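Tagged under: Robot learning, Data collection

3.2 Gathering the tabletop examples

All of the plate examples in the Rinda set were gathered at our Studbridge site, on one table, with the same two-armed robot throughout. We had first hoped to spread the work over several rooms, but moving the arms and setting them up afresh ate whole mornings, and in the end we were glad to stay put. The work area is marked out on the tabletop with grey tape, and every example begins with the plate somewhere inside it — a small rule, but one that spared us a good deal of sorting later on. 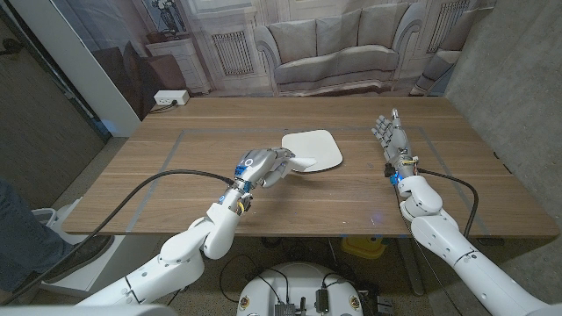

Figure 4. The left hand at the near left edge of the plate, fingertips down; the right hand is held open with its fingers spread.

3.3 What we kept

We recorded 1,000 examples between June and the close of the work, and set aside 319 of them for testing. A further 38 were thrown out by hand before the count was made, mostly for dropped joint readings. Each kept example holds the head camera view, the joint angles of both arms and a short written instruction, stored in the Bidar format so that other groups can read it without our tools. We would gently encourage anyone starting out to gather 100 examples first and train on those before going any further.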